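Minutes of the tooling and materials meeting
Barkholm, January 19, 2020

Chair: Signe Ladefoged
Minutes: Bjartur Lykkegaard

The meeting was held on a Sunday so that the tool shop could take part without stopping the presses. The minutes of the previous meeting were approved with one correction: under item four the shrinkage value was written for the wrong material. It concerned the glass-filled grade and not the unfilled one.

1. Housing for the Jidar lamp

Signe told that the customer has accepted the new parting line. The old line went across the front of the housing and left a step which one could feel with a fingernail. In the new tool the line follows the lower edge, and the step will be hidden under the rubber ring.

The tool has 6 cavities. Five of them give good parts. Cavity four still shows a short shot at the far rib when the machine starts after a break. The tool shop wants to open the vent there a little, but not before the hot runner tip is cleaned and checked. Bjartur asked if we could run with five cavities in the meantime. Signe answered that the customer pays per part and the delivery is small, so it is possible for the first order of 3,000 housings, but not after this.

Decision: cavity four is closed for the first order. The tip is cleaned this week and the vent is discussed again when we have the result.

2. Recycled material in the Lūse range

The supplier has sent two bags of regranulate for testing. Both are grey, and the second is slightly more brown when it is moulded in a thin wall. For the inner frame the colour has no meaning, for the cover it has.

We talked for a long time about how much regranulate we can mix in before the clips become brittle. The clips on the Lūse cover are opened by the user each time the battery is changed, so they must be able to bend many times. The last trial was made with clips that had been lying in the dry store over the weekend, and several of us thought that the result is therefore too pessimistic. Nylon which has just been dried breaks easier than nylon which has taken up moisture from the air.

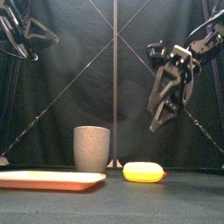
Lykkegaard replied that the moisture is only half of the matter, and that the clips have too sharp a corner at the root whatever material we choose. He would like a larger radius there before we blame the regranulate. The drawing says sharp, but he thinks it says so only because it was copied from the older cover, where the clip was shorter.

Signe agreed to ask the designer. If the radius can be changed, it is a small job, as steel has to be taken away on the core side at one place per clip – no welding is needed.

Decision: new trial with conditioned clips, both with and without regranulate. Parts from the trial are marked with date and bag number on the bag itself, not only on the lid of the box.

3. Pistitel connector

The connector tool came back from polishing. The dimensions are inside the tolerance, but the pin holes are close to the upper limit and we should follow them. The measuring report has 178 lines and it was proposed to make a shorter version for daily use, where only the critical dimensions are included. The full report is still made at the start of each order.

There was a question about the cycle time. In the quotation we calculated with a shorter cooling time than we can hold today. The parts are warped if they leave the tool too early, and it is the long side that bends. Two ways were mentioned: colder water on the moving half, or a simple cooling fixture beside the machine. The fixture costs an operator more handling, so the water is tried first.

Decision: water trial on the next order, which is 2,000 parts. Bjartur writes down the settings before and after.

4. Drying and storage

It has happened again that open bags stand beside the dryer without label. It is not allowed to put such material back in the silo. Unlabelled material goes to the regrind container, also when the bag is nearly full.

The hose on the small dryer leaks at the clamp. A new clamp is ordered.

5. Any other business

The trade fair in September: Signe asked if we shall have our own stand or share one as last time. The shared stand was cheaper, but our samples were placed at the back and we got few visitors. No decision was taken. Everyone who has a wish for which parts we show should send it to Signe by mail.

The date for the next meeting is sent out when the plan for the Jidar order is ready.

Bjartur Lykkegaard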